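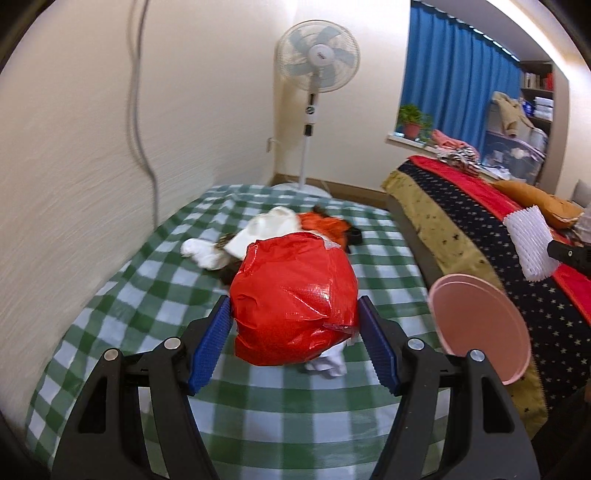
Cómo pasar un equipo de orden doméstico al trabajo con pinzas de mano

Actualizado el jueves, 26 de mayo de 2022

Esta guía es para encargadas y encargados de equipo que empiezan con las pinzas. En Dulix hicimos el cambio en abril con la gente que ya ordenaba habitaciones a mano. Las grabaciones sirven para entrenar el brazo Tuko, que más adelante se ocupará de recoger ropa, bolsas y envoltorios. Lo que sigue vale para cualquier equipo que vaya a repartir la jornada entre el servicio normal y la grabación.

1. Explicar el cambio antes de repartir el material

Reúna al equipo y diga qué tareas va a asumir el brazo y cuáles se quedan. En nuestro caso, el trato con el cliente, las camas y la ropa delicada siguen siendo trabajo de personas. Deje por escrito si cambian el horario o la categoría. Laiba Jafri llevó esta parte y la primera pregunta que recibió fue si las horas de pinza se pagaban igual. Se pagan igual. Conviene tener esa respuesta preparada.

2. Asignar los turnos

Ponga bloques de dos horas como máximo, con una pausa en medio. La mano se cansa en el pulgar y en la muñeca, sobre todo al principio. Quien graba por la mañana no debería volver a grabar por la tarde. Si alguien prefiere no hacerlo, asígnele el servicio normal y anótelo en la hoja de Riteo sin pedir motivos.

3. Preparar la habitación

Use cosas corrientes: ropa, bolsas, papeles, un barreño de plástico. Mezcle lo rígido con lo blando. No ordene los objetos antes de grabar – el montón desigual es lo que más interesa. Retire documentos con nombres, recetas médicas y fotos de familia.

4. Coger y soltar

Acerque la pinza abierta, cierre despacio y espere un momento antes de levantar. Los dedos trabajan mejor si la pieza queda entre las dos almohadillas azules y no en la punta. Con el plástico de burbujas, coja poco material y deje que el resto suba recto por encima de la pinza. Las bolsas brillantes resbalan más; apriete por donde haya más pliegues. Si la pieza se cae, recójala con la misma pinza y siga grabando. Las caídas también se aprovechan.

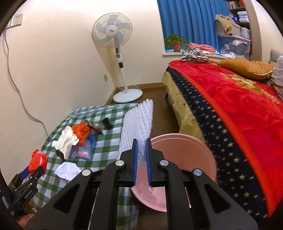 5. Usar las dos manos

Cuando el equipo domine una pinza, pase a dos. Una sujeta y la otra coloca. Al comienzo todo el mundo va más lento que a mano limpia, y eso hay que contarlo en la planificación. Ingrid Villanueva, con años en el servicio, tardó casi 4 jornadas en sentirse cómoda. Durante ese tiempo no compare ritmos ni publique listas.

6. Revisar las tomas

Al cierre del bloque, una persona del propio equipo marca las tomas válidas. Antes lo hacía Amos Obi desde la oficina y se perdían detalles que solo conoce quien ha estado en la habitación. En abril guardamos 958 tomas y descartamos 400, muchas por luz insuficiente.

7. Hablar de lo que viene después

Reserve un rato a la semana para preguntas. Dos personas del equipo, Jalen Esposito entre ellas, se forman ahora como supervisores del brazo. Las plazas se ofrecieron primero dentro. Si en su empresa todavía no hay un plan para los puestos, dígalo así y ponga fecha para la siguiente reunión.

Material por persona

Dos pinzas, almohadillas de repuesto, guantes finos si se piden y una ficha de incidencias. Las almohadillas gastadas se entregan al final del turno.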